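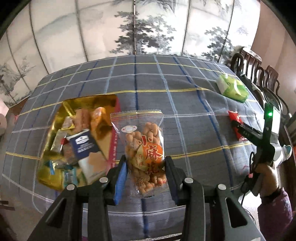 Home Browse Topics Ask Sign in

Keeping shared snacks fresh on a visitors' table

Asked by Marlene Brito, 21 May 2024
Shares 9 Comments 5

I am responsible for hospitality at the Murnunthorpe reading rooms. Refreshments are set out on one table in the entrance room, which faces south and becomes warm by the middle of the day. The table is covered with a checked cloth that we should prefer to keep.

Our supplies come from several sources. Some items are individually wrapped, such as crackers and small sweets. Others arrive in larger resealable bags, in particular the twisted fried dough snacks that our Chinese conversation group kindly provides. The crackers cause no difficulty. The fried twists, however, have lost their crispness within a day or two of opening on several occasions, and in February a full bag had to be thrown away.

Advice would be welcome on the following points. Is it acceptable to keep everything together in one large tin? Should the opened bag remain on the table during the day? Lastly, is there a tidy arrangement that allows visitors to see what is offered without handling every packet? We have a small budget and would prefer to use the tins and boxes already in the cupboard.

Answer 1, by Crisanto Sebastian
Helpful 20

The two kinds of snack should be treated separately. Sealed single portions may be left out for as long as the date on the packet allows, provided that they are kept out of direct sun. An opened bag of anything fried should be regarded as stock and kept in a cupboard. Fried dough takes up moisture from the air quickly, and the oil in it turns stale with warmth and light.

For the opened bag, we follow this procedure at Prunance, where I look after the day rooms:

Press out the spare air before closing the zip.
Run a finger along the closure twice. Crumbs and sugar in the groove are the usual cause of a poor seal.
Write the date of opening on the back.
Place the bag in a lidded box, upright, away from the radiator.
Put out a small dish at the start of each session and do not return leftovers to the bag.
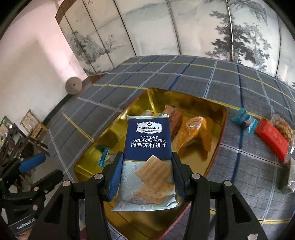

Wrapped items are best presented in a shallow, open container in which a visitor can see the choice at a glance. A deep tin hides whatever is at the bottom, and older packets remain there for months. A rectangular metal tray with low sides, such as the gold-coloured one shown with its wrapped snacks, is well suited to the purpose. Packets of the flat kind, like the sea salt soda crackers, can be stood in a row at one end with the name facing outwards — visitors then have no need to turn them over. Smaller pieces may lie loose in the remaining space. New stock should go in at the back, and the tray should be wiped out before it is refilled.

As to the cloth, a plaid pattern conceals crumbs rather well. It should be shaken outdoors at the end of each day whether or not it looks as though it needs it.

Answer 2, by Dal Bello
Helpful 5

Put the twists in a biscuit tin with a tight lid. We have always done this and they are eaten before they go soft.

Comment by Marlene Brito
Thank you both. Would the tin require a lining, or may the twists be placed in it directly?

Comment by Dal Bello
We use greaseproof paper.

Answer 3, by Faltetti
Helpful 9

I agree with the first answer in most respects. I would add that wheat should be declared on a card beside the tray, together with sesame and nuts where the packets list them. The wrapping should be checked in each case, and a person able to read the label should be asked to assist where it is not in English. Visitors should not be expected to do this for themselves.

I would also advise against buying in quantity. Smaller bags cost slightly more, but one may be finished in an afternoon and the question of storage does not then arise.

Share Save Report Follow this topic
Related topics Storage Hospitality Tins and boxes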